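4.3 Connecting the Drallton 2 to power

Read this section before connecting the label printer to an outlet. Use only the power adapter supplied by Wumton. Adapters from the earlier Foulkes series have the same connector but a lower output.

1. Set the printer on a flat, level surface at least 89 mm from the nearest wall.
2. Make sure the power switch on the rear panel is in the O position.
3. Push the adapter cable into the DC socket until it clicks.
4. Plug the adapter into a grounded outlet or a grounded power strip.

Note: The status light stays off until the printer is switched on.
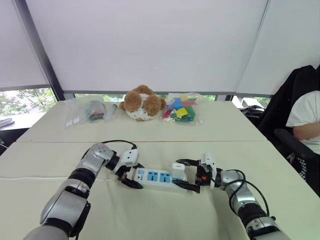
5. Move the power switch to I. The status light blinks amber during the self-test, then turns solid green.
6. Open the cover and load a roll with the labels facing up. Feed the free end under the guide bar.
7. Close the cover and press FEED once. The printer advances to the first gap and stops.

CAUTION: Do not connect one power strip to another. Do not route the adapter cable under the printer — the base plate gets warm during long print jobs.

If the light blinks red, switch the printer off, wait one minute and repeat step 5. Code 847 on the display means that the cover is not fully latched. For all other codes, see Section 9.

Section revised May 2019, V. Krishnan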